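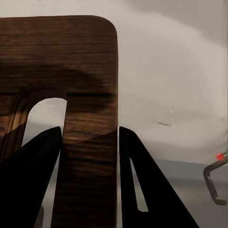
Fonadgate's comment on the September build was that a wrist view with both fingertips in it is worth more than a second fixed camera, and that the pointed fingers should stay in the set even though they score worse on thin edges. Both points have been taken up in version 2. The fixed camera is now optional and off by default, and the pointed fingers are back in every task group.

Ramemine grasp comparison set, version 2
December 2021

Summary

Ramemine is a set of simulated grasping episodes for comparing parallel gripper fingers under one arm and one camera mounting. All images are rendered. No real footage is included and none is planned for this version. The objects are household items: boards with handle slots, pans, mugs, trays, hooks and rails. The set holds 700 episodes, of which 200 are kept apart for testing and should not be used for tuning.

The set answers a narrow question: given the same arm, the same controller and the same approach path, how much does the shape of the finger change the result? It says little about planning and nothing about object search.

Finger types

Flirneck pointed. Black, slotted through the body, slanted outer edge, narrow tip. Fits into tight gaps and handle openings. Contact area at the tip is small, so flat objects can turn in the grip.

Flirneck square. Same mounting and same length as the pointed type, with a flat pad along the inner face. Holds flat objects better, needs more room on either side.

Plain plate. A straight bar with no slot, kept as a baseline. The collision model is a single box.

Maximum opening is 80 mm for all three. Earlier builds let the square fingers open wider, which made the edge grasp results impossible to compare; those episodes have been removed and not replaced one for one.

Camera

One camera is fixed to the wrist, looking along the fingers, with the tips in the lower part of the view. At close range an upright board can fill most of one side of the image, and a near finger will often cover part of its handle slot. This is left as it is. Models that expect to see the whole object at the moment of closing will do badly here, and that is part of what is being measured.

The slots in the pointed fingers let background through. Simple masks that treat a finger as a solid triangle will mark those pixels wrongly. The supplied masks follow the rendered outline, slot included.

Depth is supplied as a separate channel without added noise. Users who want sensor-like depth must add their own noise model. The colour images have no motion blur.

Controller

All episodes were run with the Jurčo position controller using its stock gains. Finger closing is driven by position with a force limit. A velocity mode exists but was left out: it gave different results on repeat runs with the same seed, and the cause has not been found.

Task groups

Edge grasp. The fingers approach a standing board from the side and close on its free edge.

Slot grasp. One finger goes through a handle opening and the other stays in front of the board. The pointed fingers have the most clearance here.

Rim grasp. Mugs and pans, taken at the rim from above.

Rail grasp. Thin rods and hooks, mostly metal finishes. Small contact area throughout.

Contents of an episode

Each episode folder holds the colour images, depth, masks, joint positions, finger opening, contact forces and a short text file with the object name, finger type and seed. The outcome is stored as held, slipped, missed or aborted. Aborted means the arm reached a joint limit before closing. It should be left out of success rates but kept in any count of planning failures.

Time stamps are simulation time and start at zero in every episode. Joint angles are in radians, lengths in metres. Finger opening is the full distance between the pads – not the travel of one finger, as it was in version 1.

Known problems

Wood textures are applied at one scale for all boards, so the grain on small boards looks too coarse. A model trained on these images alone may learn grain as a cue for size.

Shadows of the arm fall across the object in many close views and can be very dark on brown wood. Edge detectors tend to report the shadow border as an object border. Lighting was not changed to avoid this.

Wall and worktop surfaces are pale grey with smooth shading and little texture. Methods that track background features will find few of them.

Friction between finger and wood is a single constant. Results for slipping should be read as a ranking of fingers only. The values do not carry over to real pads.

Contact forces in the rail group show short spikes when the rod is thinner than the collision margin. Filter them before use, or drop the group.

Suggested use

Report each task group separately, with the finger type named in every table. Averages across all groups hide the main difference, as the pointed and square fingers trade places between slot and edge grasps. Use the test episodes once per method. If a method is changed after seeing test results, say so in the report.

Changes since version 1

Finger opening redefined as above
Pointed fingers added to rim and rail groups
Fixed camera off by default
Masks redrawn for slotted fingers
Velocity mode episodes removed

Open for the next version: a padded variant of the Flirneck pointed finger, and per-object texture scale – the second depends on changes to the renderer that have not been started.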